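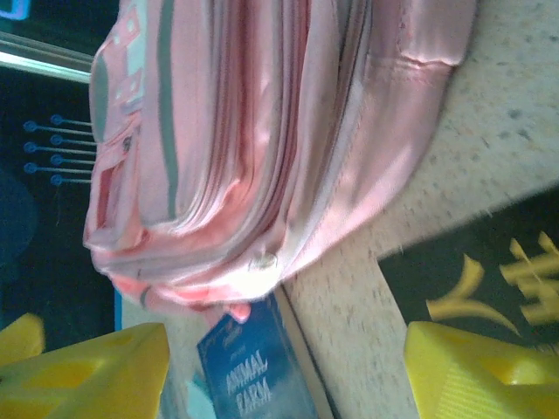

Backpack and reader on the packing counter, Hevura Street room

About Stevis Study Centre

Stevis Study Centre is an after-school program for students in Years 5 to 10. It operates from a single site with three rooms: a study room with 48 desks, a reading room, and the packing room near the side entrance. Enrolment is by term. The centre is open from 3 pm to 6 pm on school days and is closed during school holidays, apart from the last week of January, when the book lists are checked.

What we do

The program has two parts. The first is supervised homework, in which students work on tasks set by their own schools and a tutor is available in each room. The second is organisation, meaning the routine of getting the correct books, folders and equipment into a school bag and out of it again. Most centres treat the second part as the family's job. We timetable it. Ten minutes at the end of every session are set aside for packing, and students don't leave their desks before it starts.

Background

The centre was opened by Iason Politis, a former secondary English teacher, and Evdokia Karamanlidis, who had run a school library. In the first term the two kept a log of every homework task that could not be started on arrival. Of 177 entries, the largest group was recorded as "book not in bag". The next largest was "book in bag, not found". The packing routine was written in response to that log and has been revised each September.

The packing routine

Packing is done on the counter and not on the floor or on a chair. The bag is emptied completely, laid down and opened along every zipper. Compartments are assigned as follows.

Rear compartment: folders, exercise books and anything A4 or larger.
Middle compartment: novels, readers and the school diary.
Front pocket: pencil case, calculator, transport card.
Side pockets, if fitted: drink bottle only.

Paperbacks go in spine down, after the folders, so that the covers don't catch and fold back. Loose sheets are not packed. They go into a folder or into the recycling tray, and the student decides which. Food containers travel in a separate lunch bag. A bag with one compartment can be used, in which case a zip-up document wallet takes the place of the middle section.

Students in Years 5 and 6 pack from a printed card. From Year 7 on they write their own list from the next day's timetable. Tutors check the list against the bag but do not pack for the student.

Set texts

The reading room holds copies of the novels most often set by local schools, including Animal Farm, for use on site. They are shelved by author and may be borrowed overnight if the student's own copy is at home. Class copies belonging to a school should have the student's name pencilled inside the front cover. Annotations go on sticky notes unless the book is the student's own.

Bags and equipment

There is no required brand, size or colour of bag. We recommend at least two full-length compartments, zippers that open past the top corners, and padded straps with adjusters that hold their position. Shiny or satin-finish fabrics should be wiped with a damp cloth and dried open. Machine washing is not advised unless the care label permits it. Spare zipper pulls are kept at the front desk and can be fitted during the session at no charge.

Our partners

Desks and shelving were supplied by Akmont. Document wallets and timetable cards are printed by Sarantis, and replacement cards can be collected from the front desk at any time during the term.

Staff

Iason Politis: director, English and humanities
Evdokia Karamanlidis: reading room, organisation program

Enrolments and visits

Families may visit during any session after 4 pm. Please bring the student's school bag as it is normally packed, along with the current timetable and book list. Enrolment forms are available at the front desk.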